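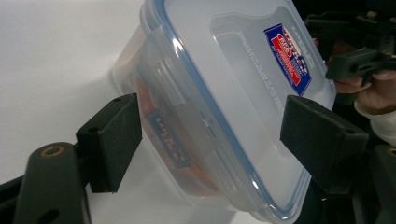

Storage trial, snap-lid boxes, April, 10:40

Entry carries on from the Pereo tubs. Same bench, same scale, same fridge shelf.

Box: clear plastic, slightly frosted, rounded corners, ribbed side walls. Snap-on lid with a recessed panel and a thin blue silicone seal around the rim. Orange-red contents, left in as found. Label still on the lid and I would like it off before the next wash, as the glue on the Pereo ones went grey and caught lint.

Weights
Box and lid, empty (from the set's spare): 367 g
Filled, lid on: 1,358 g
Headspace left by eye. Makowska's sheet asks for a measured gap. Did not do it.

Seal check, spare box only
1. Pulled the silicone out of the groove with the blunt end of a spoon. Washed, dried flat on a tea towel.
2. Refitted starting at a corner. Going from the middle of a long side left slack at the end, had to redo it.
3. Filled with 300 mL tap water, lid on, inverted over a dry paper towel for 20 min. No spotting.
4. Repeated on its long side. One damp mark near a corner, size of a lentil. Pressed the seal down again at that corner and repeated. Clean.

Colour
Tomato-based food stains this type of plastic and I expect the same here. Kevin Llanos wants a before and after against the white tile. Before reading is on the spare, not on the filled box, so the comparison is between two boxes of the same set. Noted on the chart.

Shelf
Noramia rack takes the box lengthwise only. Clearance to the shelf above is 126 mm, enough for one box with a Somside tub on top. Two of these stacked will not go in.

To do
Move filled box to second shelf, left side.
Check lid for bowing at 16:00 and again tomorrow.
Ask Kevin whether the label comes off in warm water or needs oil. Oil has to be kept off the seal.
Spare seals: none in the drawer.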